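Cómo hago la puesta a punto de la pinza de mano antes de grabar

Llevo desde agosto con la misma pinza y ya le tengo cogido el truco, así que os cuento mi rutina completa. La pinza es de mano, con cuerpo negro y dos dedos con almohadillas azules, y la uso para grabar tareas de coger y dejar que luego aprende el brazo que tenemos en Drirnham. Si la pinza va mal, el brazo aprende mal. ¡Y eso se paga después!

Qué necesitas

Un paño sin pelusa, alcohol isopropílico, una llave Allen pequeña, bridas y un par de almohadillas de repuesto. Yo tardo un cuarto de hora con un café al lado.

Paso 1. Limpiar las almohadillas

Paño apenas humedecido y pasadas en un solo sentido. No rasques con la uña (yo lo hice y me cargué un par nuevo). Kedir Tufa las cambia cada 4.000 cierres; yo las miro a contraluz y, si veo brillo en la punta, fuera.

Paso 2. Revisar los pivotes

Abre y cierra despacio, con la oreja cerca. Los dos brazos articulados tienen que moverse a la vez. Si uno va con retraso, afloja su tornillo un cuarto de vuelta, mueve, y vuelve a apretar. Sin fijador, por favor — luego no hay quien lo saque.

Paso 3. Sujetar los cables

Los cables blancos pasan por detrás de la articulación y se enganchan con nada. Deja holgura para la apertura completa y pon la brida floja al principio. Cuando hayas abierto y cerrado varias veces, la ajustas.

Paso 4. Prueba con fruta

Mi parte favorita. Pongo un plato con mandarinas, manzanas y un kiwi, que tienen tamaños y pieles muy distintos, y entro con los dedos abiertos, uno a cada lado de lo que quiero coger. Antes de tocar la fruta bajo hasta el borde del plato y miro si los dedos quedan bien centrados.

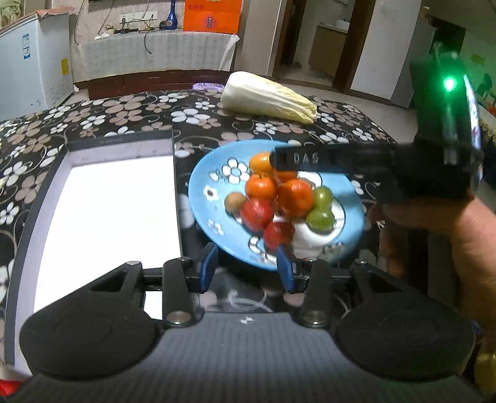

Paso 5. Guardar la calibración

Cierra del todo y apunta la lectura del codificador, luego abre del todo y apunta la otra. En la mía salen 665 y 1.776. Si te bailan mucho de una sesión a otra, vuelve al paso 2. Kidus Tilahun me pasó una hoja para llevar el registro y la relleno siempre antes de grabar la primera toma.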